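Week 2: Sorting a mixed bin

Morning all. I've kept these notes short, as most of you will want to read them on the bus. Last week we talked about shelves and racks; this week it's the humble open bin, the sort where everything ends up when it has no home of its own.

I'm fond of a grey bin with sloping walls. Things slide down towards the floor of it, so you aren't forever fishing in corners, and it sits happily on a wooden table where you can see right in. Please don't worry about scuffs! A bin that gets used gets scuffed.
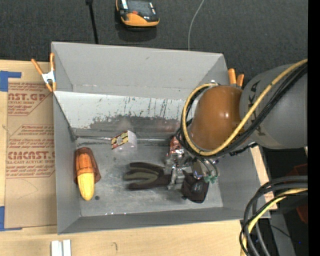 Soft things are where most people come unstuck. A work glove has no proper shape, so before you write down a size for it you need to decide how it's lying — flat, folded or bunched up. I always go by flat, fingers one way and cuff the other, and I note which way it's pointing. A small box is much easier (six faces, pick one), though do check more than one side, as the print may only be on some of them and a plain side tells you nothing.

For the Claston exercise, your bin card should have the item, how it's lying and what it's nearest to. The Marameck sheets have an extra column for weight, which you can leave blank unless the item is over 600 grams.

Reading for next time is the Okabe chapter on small parts, plus the two pages from the Gastine handbook. Bring your cards with you, and a pencil — pens smudge on that card stock.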